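**Tool corner: the Dovex hand-held gripper kit, after our first proper stretch with it**

October 2020

If you've walked past the back bench lately you will have seen one or other of us holding what looks like a pair of black tongs and talking to it under our breath. That's the Dovex kit, and I have been wanting to write about it for weeks!

Quick recap for anyone who missed the April newsletter. We wanted a way to record how a person handles ordinary objects (pick up, turn, pull, put down) without driving a robot arm by joystick for every single attempt. Wouter Bosman had been asking for this for ages, and when the loan offer from Dovex came up he had the form filled in before I had finished reading the email. They sent us 2 units to share between the Josotano bench and the Uddin project, and we get to keep them through the winter.

**What's in the box**

A gripper with a squeeze handle, a camera with a very wide lens that rides on it, a spare set of soft finger tips, a hex key, a charger and a printed card with the setup steps. The card is the only paper manual and I wish more companies would stop there. Each finger has a small square marker on it, which the software watches to work out how far open the fingers are. There is no sensor in the hand and no wire running down to the tips. I was suspicious of that at first and I've come around completely.

The handle is comfortable. I have small hands and Wouter has enormous ones, and we both got on with it fine, though he says the squeeze could be a touch stiffer. After a long session I feel it in my thumb a little. Nadja Strebel switches hands halfway through and recommends it, but I'm hopeless with my left and my left-handed recordings are mostly of me missing things.

**Getting going**

Setup took me one cup of coffee. You charge it, slide the camera on until it clicks, wave the whole thing slowly over the calibration sheet, and it tells you if it's happy. Mine wasn't happy the first time (I had the sheet under the desk lamp and there was a big shiny patch in the middle of it). Moved the lamp, tried again, all good.

Recording is one button. Press, do the task, press again. The files go over to the laptop when you plug in, and the Tidari viewer opens them without any converting, which made me happier than it probably should. You can scrub through a recording and see the finger opening drawn as a line underneath. When you bump something or fumble a grab, there's a wobble in the line right where you did it, and it makes picking out the bad takes very fast.

**How we've been using it**

So far we have 491 recordings between the two benches. That sounds like a lot and it goes by quicker than you'd think, because each one is so short. The best day so far was Nadja's: 69 in one afternoon, and she stopped only when the battery did.

Handles are my favorite thing to do with it. A handle seems like the easiest thing in the world until you try to come at it with two narrow tips in place of a hand. You find out that you always tilt your wrist in at the last moment, and that you had no idea you did. Curved ones are the most fun. You want to get hold near the end, with one tip on each side, and if you close too early you push it away from yourself and have to chase it. I've watched my own early recordings back and there is a lot of chasing.

The wide view helps a great deal here. You get the fingers and the thing you are reaching for, and then a good chunk of the bench and whatever is behind it, all in one go. The people training on the data tell me they like having that background to work with, since it gives the tracking plenty to hang on to. Plain white surfaces on their own are harder for it. Something with a bit of grain or color nearby seems to make the path come out much smoother.

**What I'd change**

It isn't perfect and I would rather say so now than have you find out on your own.

- The battery gauge goes from half to nothing with very little in between. Start every session on a full charge.
- The button is right where my thumb wants to rest, and I have made several very short recordings of nothing at all.
- If a marker gets covered, the finger line drops out until it comes back into view. The software flags it clearly, but you do lose that take.
- The screws on the finger plates can work a bit loose. A quarter turn with the hex key before you start is plenty.
- The carry case closes only if the camera goes in first. It took me an embarrassing 14 tries over one evening to believe that.

Dovex has been good to deal with about all this. I wrote to them about the button and got a real answer the same afternoon, with a drawing of a little clip-on guard we can print ourselves. Wouter has one on the printer now, and if it works I'll put the file in the shared folder under Tidari tools.

**Would I recommend it?**

Yes, for the kind of work we do here. If your task needs a lot of force, or two hands doing very different things at once, I'd look elsewhere for now (the two units can be used as a pair, but we haven't got that going reliably yet and I don't want to promise anything). For single-hand reaching, holding and moving, it's the most fun I've had collecting data, and the recordings are clean enough that the Uddin folks have stopped asking me to redo things!

Come and have a go. The sign-up sheet is taped to the cabinet next to the Josotano bench, sessions are half an hour, and Nadja or I will get you started. Please put the unit back on the charger when you finish, and write the object and your initials in the log so we can match the files up later. If you've got something at home with an odd handle, bring it along, I would love to try it.
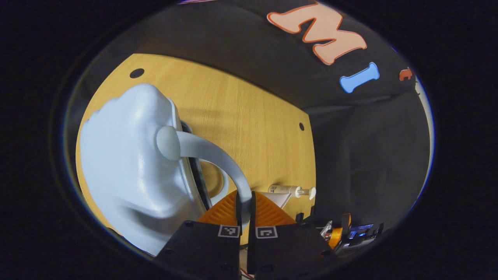
*Going in for the white handle with the hand-held gripper, finger tips almost at its lower end.*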